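점검 구역: 알트스테드(Altstead) 2층 휴게실, 음료 테이블과 그 위 비품
점검 시각: 토요일 오전, 개방 전
점검: 소르하 키오 / 확인: 누누 아마랄
양식: 클러컴(Clerncombe) 시설 공용 휴게 공간용, 7월 개정판

표시 방법: [x] 이상 없음, [!] 조치 필요, [ ] 이번에 점검하지 않음. 의견은 항목 바로 아래에 적는다.

## 1. 테이블 상판

- [x] 흔들림 없음
- [x] 나뭇결 방향으로 손을 쓸었을 때 가시나 들뜬 부분 없음
- [!] 상판 얼룩 및 점 자국
- [x] 모서리 마감

상판은 밝은 색 목재라 작은 자국도 눈에 잘 띈다. 가운데쯤에 작고 둥근 점이 하나 있다. 마른 천으로 먼저 닦고, 남으면 중성세제를 묻힌 천으로 한 번 더 닦을 것. 연마 수세미는 쓰지 않는다. 지난번에 창가 쪽 테이블을 수세미로 문질러 광이 죽은 자리가 아직 그대로다.

모서리는 둥글게 처리되어 있어 옷이나 가방이 걸릴 염려는 적다. 보호대는 필요 없다고 본다.

## 2. 컵

- [!] 투명 컵을 상판에 눕혀 두지 않았는가
- [x] 금이 가거나 테두리가 깨진 컵 없음
- [ ] 컵 재고 수량

투명 플라스틱 컵은 밝은 상판 위에서 거의 보이지 않는다. 누워 있으면 더 그렇다. 팔꿈치로 치거나 굴러 떨어진 것을 밟을 수 있으니 컵은 세워서 한쪽에 모아 둔다.

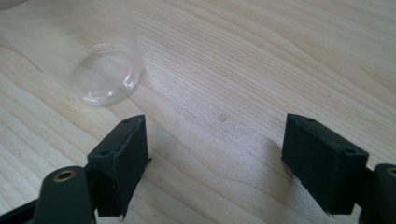
색이 있는 컵으로 바꾸자는 의견이 셀레스트 멘데스에게서 나왔다. 비용 문제가 있어 이번 점검에서는 결정하지 않는다. 당장은 쟁반을 하나 놓고 그 안에만 컵을 두는 방법으로 해 본다. 쟁반은 어두운 색으로 할 것.

컵 바닥의 테두리 안쪽은 오목해서 물이 고이기 쉽다. 씻은 컵은 물기를 턴 다음 꺼내 놓는다.

## 3. 배선 구멍

- [x] 구멍 테두리 고정 상태
- [!] 구멍 주변 정리
- [ ] 테이블 아래 멀티탭

상판 뒤쪽 가장자리 근처에 전선을 빼는 둥근 구멍이 있다. 회색 테두리는 손으로 눌러 보았고 헐겁지 않았다. 구멍은 덮개 없이 열려 있다. 티백 포장지나 설탕 봉지가 들어가면 아래쪽에서 꺼내야 하고, 음료를 쏟으면 그대로 흘러내린다. 덮개를 신청했다. 올 때까지 구멍 옆에는 음료를 두지 않는다.

멀티탭은 아래쪽 판이 잠겨 있어 보지 못했다. 열쇠는 테런스 베인브리지가 가지고 있고, 월요일에 받아서 본다. 전기 주전자는 그 전까지 벽 콘센트에만 연결한다.

## 4. 나무 차 상자

- [x] 경첩 풀림 없음
- [x] 칸막이 빠짐 없음
- [!] 놓는 위치
- [x] 내부 청결

뚜껑은 끝까지 열고 손을 뗀 상태에서 확인했다. 혼자 닫히지 않았다. 다만 뚜껑을 세우면 높이가 꽤 되어서 상자가 앞쪽에 있으면 지나가는 사람 소매에 걸린다.

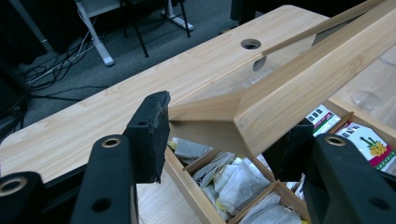

상자는 바닥 전체가 상판에 올라가도록 안쪽으로 밀어 놓는다. 일부만 걸쳐 있으면 뚜껑을 여는 힘에 기울 수 있다. 닫을 때는 앞쪽을 잡지 말고 양옆을 잡고 내린다. 손가락이 끼었다는 신고가 봄에 한 건 있었다.

칸막이는 얇은 나무라 힘을 주어 티백을 밀어 넣으면 휜다. 칸이 차면 더 넣지 않고 서랍에 둔다. 젖은 행주로 안을 닦지 말 것. 마른 솔로 턴다.

야니크 바르비에 의견: 카페인 없는 차와 일반 차가 자꾸 섞인다고 한다. 안전 항목은 아니지만 칸별 이름표를 붙이는 것에 반대 없음. 이름표는 칸막이 윗면이 아니라 안쪽 벽에 붙인다.

## 5. 조치 목록

| 내용 | 담당 | 기한 |
|---|---|---|
| 상판 점 자국 닦기 | 키오 | 당일 |
| 어두운 색 쟁반 비치 | 멘데스 | 다음 점검 전 |
| 배선 구멍 덮개 (신청 번호 804) | 아마랄 | 도착 즉시 |
| 멀티탭 점검 | 베인브리지, 키오 | 월요일 |
| 차 상자 위치 조정 | 키오 | 당일 |
| 칸별 이름표 | 바르비에 | 기한 없음 |

## 확인자 의견

쟁반은 새로 사지 말고 트론든(Trondden) 쪽 창고에 남은 것이 있는지 먼저 물어볼 것. 없으면 3,000원 이하로 구입하고 영수증은 이 양식 뒤에 붙인다. 구멍 덮개는 지름을 재서 신청서에 추가로 적어야 한다. 지금 신청서에는 그 칸이 비어 있다. 누누 아마랄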